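Demonstrating by hand, how many episodes are enough?

bralel_fan
We teach a pick and place with phone parts, using two hand-held grippers. I have 200 demonstrations now. Is it enough?
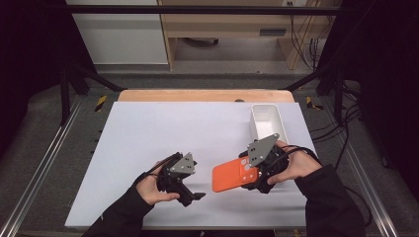 My policy still closes too early.

Clulta
No. I would go to 600, and move slower.

myung4
I disagree. With 300 slow ones mine was fine.
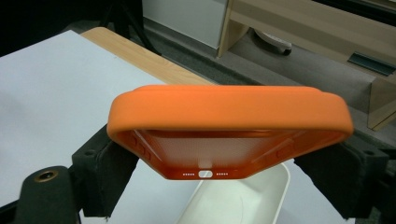
Soft things need a longer pause before you lift.

bralel_fan
Thank you, I will try the pause first.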